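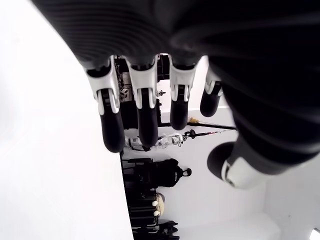

黑色手掌，白色指节，指尖是圆的

托盘（端东西用的平底浅盘）

托盘嘛，说白了就是一块带边的板，用来端茶、上菜，或者把零碎东西归到一处。我编这个词条，是因为自己家里攒了好几只，越用越觉得它值得单独写一页！

常见的有圆的和方的两类。圆托盘没有角，在桌上怎么转都顺手，从哪一边伸手都一样近；方的靠墙省地方，可我总嫌它磕胳膊。颜色上我偏爱深色，放在浅色桌面上一眼就能看到边在哪儿（浅色托盘配白桌子，我真的撞翻过杯子）。

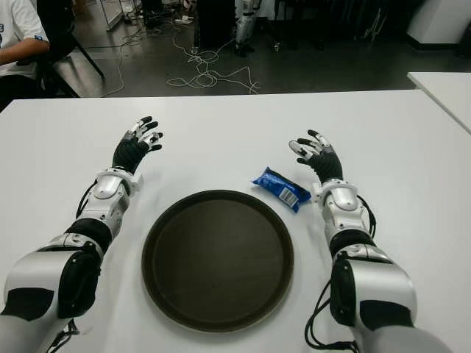 白色桌面上的深棕色圆托盘，旁边是一小包蓝色包装的零食

拿零食待客，我的习惯是先摆托盘，再把小包装一样样放进去，大包的拆开另装小碗。Edley 的老目录里把这种用法叫“茶点盘”，那本目录收了34种托盘，我从头翻到尾，看得津津有味。Drastholm 那边的人家则爱把它长年搁在桌子中间，钥匙、糖果、遥控器全往里扔，我家现在也差不多是这样了。

清洁很简单，软布蘸温水擦一遍，再用干布收一下水。木托盘别泡着，泡久了会翘；漆面的别用钢丝球，我那只 Timmermans 的就是这么刮花的，到现在还心疼。

另见：茶盘、果盘、杯垫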